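### 3.2 How we counted the votes

I'll be upfront that the counting took us far longer than the reading did. The Stomholm libraries ran their teen book vote through February, with paper slips at the branches and an online form on Skuno, and the two sets of numbers didn't want to sit together at all. We started with 3,544 votes. Once I'd thrown out the blanks, the doubles and a surprising pile of slips naming films, we were down to 2,032 that I felt happy using.

Branches differed a lot in how they pushed the vote. Udora put the slips right by the returns desk and read the running totals aloud at book club, and its teens voted in every round. Carrier, a much bigger branch, left its slips upstairs with the graphic novels and got 165 back in total. I'd love to say the books made the difference, but my hunch is that it was mostly the desk (we come back to this in Section 5).

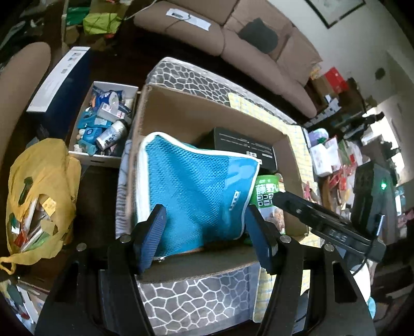
**Figure 2.** Blue mesh pouch with white piping in an open cardboard box.

We also asked voters whether they had finished both books in a pairing before choosing. Plenty hadn't, and they were very cheerful about it! One wrote that she'd picked the shorter one 'on principle'. I kept those votes in, as the rules on the slip never said you had to read anything – a gap I'd close if we ran this again.

For the online votes I treated two entries from the same library card within 10 minutes as one, and kept the later choice. That's a rough rule and it'll have caught a few brothers and sisters sharing a card. I tried the count without it as well, and the same four titles came through to the semi-finals, though third and fourth place swapped over.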